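The arm that clears the fridge

In the back kitchen of Grasora, a lunch restaurant with 85 seats, the busiest hour is not lunch. It is the time before, from nine in the morning, when everything that must be washed, peeled and cut has to come out of the cold storage and arrive at the sink. Abdelilah Lahlou has run this kitchen for many years, and he told me that he once followed one of his cooks for a whole morning only to see how often she opened a door. He stopped following her before she stopped opening.

So when the company Bozsik offered him a trial of its new picking service, called Gotum, he said yes, with some doubts. Gotum is sold as a monthly rental. For the price the customer gets one arm with a gripper, the control software, the installation and a technician who comes when something is wrong. The customer does not buy anything and can send it all back after four weeks. I visited during the last of these weeks, in June, and I stayed for two mornings.

The work that Gotum promises is modest. It takes fruit and vegetables out of a storage compartment and puts them into a basket, and the basket then goes to the person who washes. There is no cutting and no cooking. Evdokia Liapis, who leads the installations for Bozsik, finds this modesty healthy. "We had customers who wanted soup," she said to me. "I tell them, first let us see if we can bring you the tomato."

Her team needs one day for the installation, and most of this day is spent on teaching. A technician guides the arm by hand through each movement, again and again, with the produce lying in a different place every time. For Grasora they recorded 400 of these movements. I had imagined somebody typing at a computer, but it looks much more like showing a child how to hold a spoon. 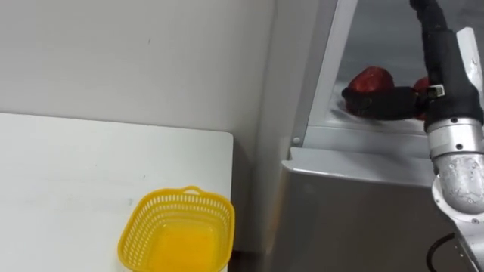
What surprised me most was the question of pressure. A ripe fruit does not forgive a strong hand, and the first settings at Grasora were too strong. Lahlou kept a bowl of bruised plums from the first week and showed it to everybody from Bozsik who came through the door. The settings were changed, and on my two mornings I found no marks on the fruit that I checked, though I must say that I did not check all of it.

The speed is another matter. A cook takes a handful of things at once, with the other hand already on the next shelf. Gotum takes one piece, thinks, and takes the next. If you stand beside it with a watch you will become impatient. If you go away and do your own work, as the cooks there have learned to do, you come back and the basket is full. Well, usually. On my second morning it stopped with a lemon that had rolled against the back wall, and it waited until somebody came and moved it.

There are some smaller complaints. The door must stay open while the arm is working, and the cold storage does not like this. Lahlou now runs it only in short sessions, early, when the kitchen is still cool. Leafy vegetables are excluded from the service for the moment, and so are grapes. The cable at the arm also needs more free space than the brochure suggests, so please measure your kitchen before you sign.

The nearest competitor is Iltov, which offers a similar arm for sale and not for rent. I have tried it only in a showroom, where it was quicker, but everything lay in neat rows. A real fridge does not look like this at eight in the morning.

Lahlou has decided to keep Gotum until the end of the summer. The cook with the many doors is less convinced than he is. She has asked if it could learn to work on the lower shelf, where she has to bend, and Liapis has promised to come back and try.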